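10/13/18 – Ledside grippers

Swapped the finger pads on both hand-helds for the blue ridged ones. Bolts at the pivots done up again, 2 turns less than last time. Left arm on the first unit still drags a little near full close. Did the grip runs on the rug, 14 picks each.

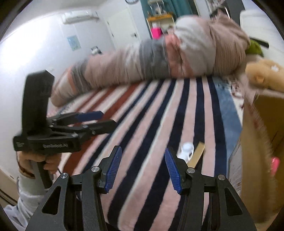 Kanyarat reckons the drag is in the printed arm and wants it reprinted before we touch the springs. Fair enough. New arm is around 5 hours on the printer.

Spring order from Dosberg not in yet. Log is up to run 236.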